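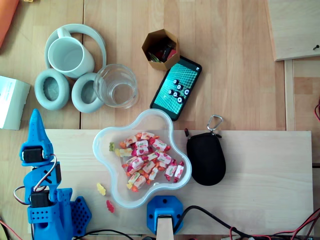
Background Noise and Reading Recall: Project Report

Course project, group of two: Diễm Võ and Ketsara Ratanaporn

1. Introduction

Many students at our school read with something playing in the background. Some say it helps them concentrate and others say they can't read a full page that way. We wanted to find out if background sound changes how much a person remembers from a short text.

Our research question was: do students recall fewer facts from a text when they read it with speech playing than when they read it in silence or with steady noise? We expected speech to have the largest effect, and steady noise to have little or none.

2. Method

We had 38 participants, all students in our year. Each person read three passages, one under each condition: silence, steady noise and recorded speech. The order was changed from person to person so that tiredness would not always fall on the same condition.

The passages came to 2,000 words in total and were written by Ketsara. They describe three made-up towns named Skullow, Trellano and Lie. We used made-up towns so that participants could not know any of the facts beforehand. Each passage covers the town's history, its main trade and one local festival.

The speech recording was Diễm reading a long set of bus directions. The steady noise came from a free sound app called Clurkora. Both were played over headphones at the same volume setting. In the silent condition participants kept the headphones on with nothing playing.
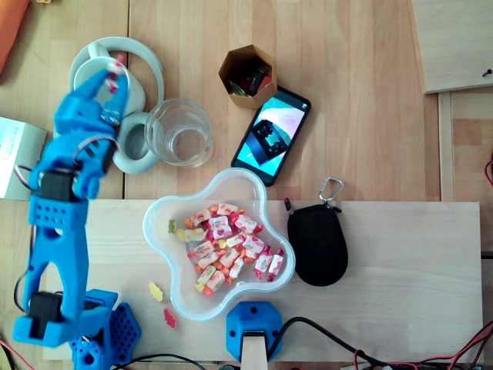 After each passage there was a break of 5 minutes, and then a written recall sheet. Each sheet was scored out of 100, with points given for correct facts in any order. Spelling was ignored. Both of us scored every sheet separately and then compared. Where we disagreed we talked it over and settled on one score – this happened mostly with dates and place names.

3. Results

Scores were lowest in the speech condition. Silence and steady noise came out close together, and we don't think the gap between them means much. The Lie passage got lower scores than the other two in every condition, so it was probably harder. It has more names in it.

Several participants wrote on the comment line that they had reread sentences while the speech was playing. A few said they stopped noticing the steady noise partway down the first page.

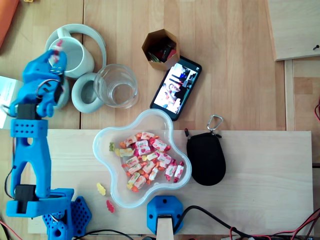 Why didn't we let participants choose their own music?

Their choices would have differed in volume, speed and lyrics, and we could not have compared one person's result with another's.

4. Problems

The sessions were held at different times of day. People tested after lunch seemed slower to start, but we did not record this in a way that lets us check it. We also should have tested the passages for difficulty first. A pilot in May would have shown us the problem with Lie before we had printed everything.

Our scoring was not blind. The condition was written at the top of each sheet, and we could both see it. Next time a code number should go there instead.

5. What we would do next

We would rewrite the Lie passage with fewer names and run the test again with speech in a language the participants don't know. That would show if it is the meaning of the words that gets in the way or only the sound of talking. Diễm would also like to try a longer break before the recall sheet – a full day, if people will come back for it.

The three passages, the recall sheets and our scoring guide are in the appendix.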